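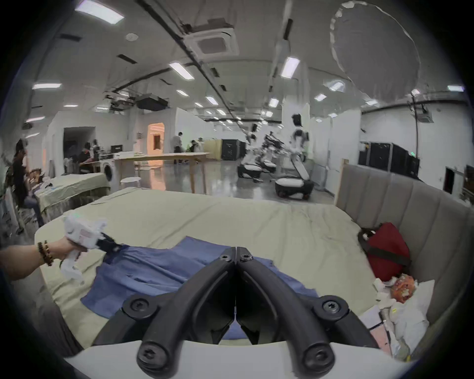 The City of Golton will begin accepting household textiles at the curb in April, extending a service that until now has been offered only at drop-off points. The change was approved at Tuesday's meeting of the Public Works Board and applies to clothing, bedding, towels and loose fabric of any size. Residents do not need to iron, fold or sort what they put out, and a crumpled blue cloth like the one in the photo may go into the bag as it is. Items must be clean and dry.

The first phase covers 3,211 households in the Bretura and Lower Mill districts. Each address will receive a roll of marked bags by mail, together with a printed schedule. Bags should be tied and placed beside the regular recycling cart by 7 a.m. on the assigned day. Textiles left inside the cart will be treated as trash, as in the past.

"Residents have asked for this service at nearly every budget hearing in recent years," said Othmane Naciri, director of public works. "The drop-off points are well used, but they are of limited help to households without a car."

The city now operates 11 drop-off points, including those at the main library, the Veletcombe Road fire station and the senior center. All of them will stay open during the first phase. Drop-off points outside the two districts will be emptied more often, and the metal bins at the senior center, which have been reported several times for broken lids, will be replaced.

Collected material will be taken to a sorting hall operated by Kwon Textile Recovery under a contract that runs through the end of next year. Wearable clothing will be set aside for resale or donation. Worn cotton will be cut into wiping rags for repair shops and printers, and material that cannot be used in either way will be shredded for padding and insulation. The contract requires the firm to report monthly on the weight of material sent to each use, and those reports will be posted on the city's website.

Ghassan Hijazi, who oversees solid waste contracts for the city, told the board that damp fabric remains the main difficulty at the existing bins. A single wet towel can spoil the contents of a full bag through mildew. Collection crews have been instructed to leave behind any bag that is open or visibly soaked, and to attach a tag stating the reason. The resident may dry the contents and set the bag out again on the next scheduled day.

The following will be accepted: shirts, pants, dresses, coats, socks (paired or single), sheets, blankets, curtains, tablecloths, dish towels, bath towels, sewing scraps and paired shoes. The following will not be accepted: carpet, pillows, mattress covers with plastic backing, and any fabric stained with oil, paint or solvents. Fabric with solvent or oil stains should be taken to the household hazardous waste counter, which is open on the first Saturday of the month.

Apartment buildings with more than eight units will not receive individual bags. Their owners or managers may request a shared container from the city at no charge. Detlef Hellwig, who manages two buildings in the Bretura district, asked the board whether the containers could be kept indoors. Staff replied that indoor storage is permitted if the container can be rolled to the curb by the building and the hallway remains clear for the fire department.

Small businesses may also take part. Tailors, dry cleaners and fabric shops in the two districts may set out up to 100 pounds per collection after completing a short registration form. Larger amounts will require a separate agreement with the contractor.

The board voted in favor of the plan with one member absent. Board member Mal-soon Noh supported the measure but asked that the printed schedule be made available in additional languages before the first bags are mailed. Nigel Treloar, the board's chair, directed staff to return with a list of languages and the cost of translation at the next regular meeting.

A decision on extending curbside collection to the rest of the city is expected after the first phase has been reviewed. No change to the monthly solid waste fee is proposed at this time.

Questions about collection days or missing bags may be directed to the Public Works front desk during business hours. Registration forms for businesses are available at the same desk and at the main library.

Posted 3/5/24 by the Golton Department of Public Works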